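Review: the Sodel two-arm handover method, after a month of use

Reviewed by Jyoti Mittal

Sodel is a training recipe for getting two robot arms to hold one small object between them. It comes with code, a base model and a guide by Yanling Fu. We ran it through June on our own bench, with our own demonstrations.

Setup took 7 days, mostly camera calibration. The guide asks for 400 demonstrations. We stopped at 143 to see how far a smaller set would go. 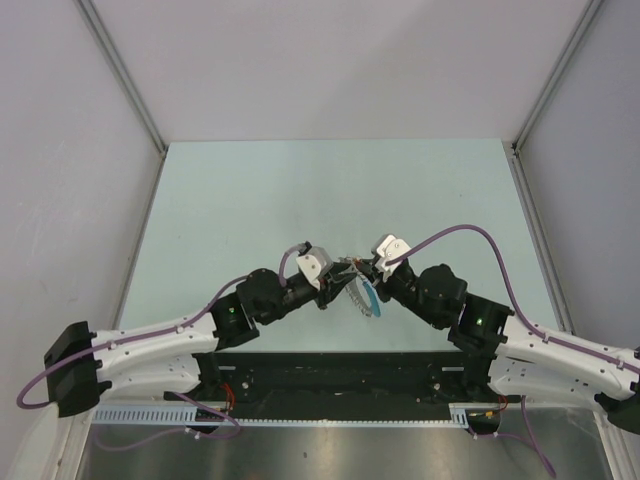 Both grippers on a curved blue and gray piece, just above the tabletop.

With stiff parts the method is good. Sodel predicts the motion of both arms together, and the second gripper closes at a sensible moment. Our old setup, Nedus, planned each arm separately and often pulled the part sideways. Over 49 scored handovers of stiff parts, Sodel dropped 7.

Soft and see-through items are harder. The model seems to lose track of the lower end when it swings, and it sometimes waits several seconds before the next move. Ankit Awasthi retrained with more of these items and the waits got shorter, but they did not go away.
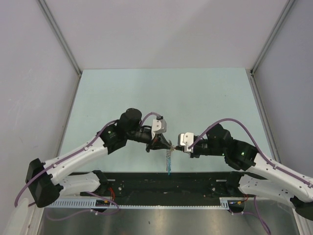

A translucent object with a blue tip, hanging where the grippers meet.

The logging tool is slow and the error messages are poor. Training restarts cleanly after a crash, and we needed that twice.

I would use Sodel again for stiff parts. For bags, film or cord, wait for the next version or plan on collecting the full set.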